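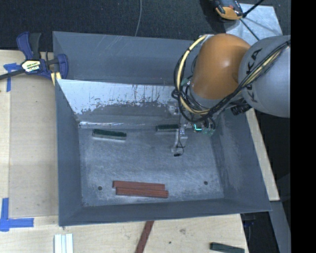 *The KUKA over the block bin at Gutlow*

Hi all! I'm looking for two people to help me compare grippers this April – paid, part-time, and pretty fun if you like watching an arm pick up blocks (I do, still). We've got three grippers to get through, with 300 picks each, green blocks and reddish-brown ones, same bin every time. You'd reset the blocks, start each run, and write down every drop and missed grab. Swapping the grippers is my job, so no robot background needed, but you should be OK with a long log sheet and a screwdriver.

Jacinto Ibarra wrote the controller code and will show you how to stop the arm before you touch anything else.

Want in? Send me a few lines about yourself and which days you're free. Mail for the project goes to Gutlow, Room 1342.

– Consuelo Nava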